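Broltum is looking for a part-time Central Asia news writer (remote)

I've been putting out Broltum by myself for longer than I planned to, and I need a second pair of hands. If you follow Central Asian politics closely enough to have opinions about water ministers, please read on.

For anyone who landed here from a job board: Broltum is a weekly email on politics and public life in Kazakhstan, Kyrgyzstan, Tajikistan, Turkmenistan and Uzbekistan. It goes to 3037 subscribers, mostly researchers, aid people, a few embassy folks, and a surprising number of retired geologists who write me the best corrections I get. It's in English. It comes out on Thursdays, or very early Friday when a parliament does something at dinner time.

What the job is

You'd write two of the five country sections every week, and I'd keep the other three. Right now the ones I most want to hand over are Tajikistan and Kyrgyzstan, but if you're a Turkmenistan person I will happily trade (that section takes me twice as long as any other and I get half as much out of it).

A section is 900 words, give or take a paragraph. It's a digest with some backbone: what was announced, what it's likely to mean, what the last announcement on the same subject said and whether the two match. A lot of it is reading state media with your eyebrows up. Presidential press service readouts, draft laws on the public comment sites, the budget tables when they bother to publish them, the local independent outlets, the Telegram channels you trust and the ones you only sort of trust.

Every other month we also run one longer piece. The next one I have in mind is on rural power cuts and who gets scheduled for them, and if you want it, it's yours. If you'd rather never write anything long, that's fine too, just tell me up front so I can plan.

The Tekura part

Some of the work goes into Tekura, our archive of official appointments and firings at the regional and district level. It started as my own messy spreadsheet of governors and now it covers 194 districts. When somebody gets moved from one hakimiyat or akimat to another, we log it, with the source and the date, and over the years you start seeing the same names go around and around. Readers love it. It is also dull to keep up -- I won't pretend otherwise -- and I'd need you to put in an hour or so on it each week for your own countries.

You don't need to know databases. It's hosted by Magagula, who also send out the newsletter for us, and if you can fill in a form you can fill in Tekura.

Who I'm hoping for

You read Russian comfortably, and at least one of Kyrgyz, Tajik, Uzbek, Kazakh or Turkmen well enough to get through a news story without running it through a translator first. I'm pretty firm on this. I get by in Russian and Uzbek and my Tajik is embarrassing, so this is the gap I most need filled.

You write plain English. It doesn't have to be your first language, and I'm glad to edit. What I can't fix in editing is a writer who isn't sure what happened, so please be the kind of person who goes and finds the decree number.

You've spent real time in the region or you come from there. I don't care whether that was as a student, a reporter, an accountant or somebody's daughter-in-law.

You're careful about other people's safety. We sometimes hear from readers inside countries where talking to a newsletter is a bad idea. We don't name them, we don't hint at them, and we don't keep their messages. You can also write without a byline if that's better for you or for your family, and I won't ask you to explain.

A journalism degree isn't needed. I don't have one!

Hours, pay and the boring bits

Figure on 12 hours a week, most of it Monday to Wednesday. Your copy is due Wednesday night in whatever time zone you're in. We do one call on Monday mornings to split up stories, and it's short, because I hate calls.

It's a contractor job and it pays monthly. The rate is in the longer job sheet, which I'll send to anyone who emails me, no application needed. The money comes from paid subscriptions plus a grant from Hindness, and the grant is confirmed through the end of May. I expect it to be renewed, but I can't promise that and I'd rather you knew before you applied than after. Hindness has no say over what we publish and doesn't see it early.

There's one paid trial week for everybody who makes the short list. You write a real section, I edit it the way I'd edit it on a real Wednesday, and we both find out if we can stand it.

How to apply

Send me an email with "Second writer" in the subject line. In it I'd like:

A few lines on you, your languages, and which two countries you'd want.

Something you've written in English. Published or not, I don't mind. A good long email to a friend about the Kyrgyz election law would do nicely.

One story from the past month you think the English-language coverage got wrong or missed, and what you'd have said. Keep it to a paragraph.

Please don't send a cover letter on top of that. The deadline is Sat 21 October, end of day wherever you are. I answer everybody, though it may take me a week or so.
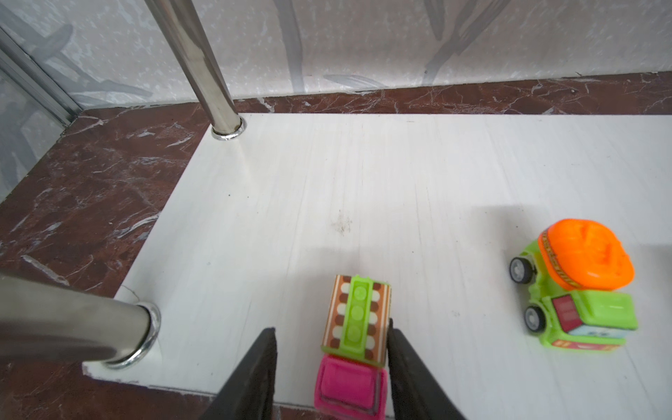

Not this job, but interested?

I also buy one-off pieces, especially on courts, pensions and local budgets. Pitch me anytime at the same address, with "Pitch" in the subject line.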